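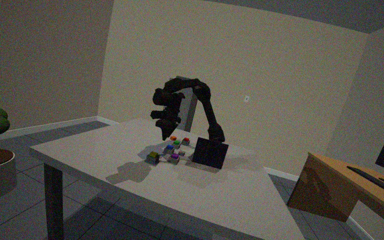
Science and Technology for Young Readers

How Does a Phone Know Where You Touch It?

When you tap a picture on a phone, the phone responds at once. It has no eyes to watch your finger, and the glass does not bend when you press it. The answer lies in electricity, and in a very thin layer hidden under the glass.

Your body carries electricity

Your body contains a great deal of water and salt, and salty water lets electricity pass through it. The amount involved in using a phone is so small that you cannot feel it, and it does you no harm.

A grid you cannot see

Under the glass of most phones is a grid of fine lines made from a clear material that carries electricity. Some lines run up and down. Others run from side to side. Each place where two lines cross holds a tiny electric charge.

When your fingertip comes close, it changes the charge at the crossings beneath it. A small chip checks the whole grid many times every second. It finds the crossings that have changed and works out the position of your finger, much as you would find a square on a map by its row and column.

This kind of screen is called a capacitive touchscreen. The word "capacitive" comes from "capacity" – the amount of charge something can hold.

Why do gloves cause trouble?

Wool and thick cotton do not carry electricity well. They also keep your finger away from the glass, so the grid may notice no change at all. Some winter gloves have special thread sewn into the fingertips to solve this problem.

Two fingers at once

The chip can follow more than one touch. When you spread 2 fingers apart to make a photograph larger, it tracks both of them and measures how the space between them grows.

Try it yourself

Ask an adult for permission to use a phone, then touch the screen gently with each of these 4 things:

your fingertip
the eraser end of a pencil
a dry cotton ball
your knuckle

Write down which ones the phone noticed.

Words to know

Charge: an amount of electricity held in one place.
Chip: a very small part that does calculations.
Grid: lines that cross each other to make squares.

Text by Leire Olmedo for the Noltholm Children's Library of Science.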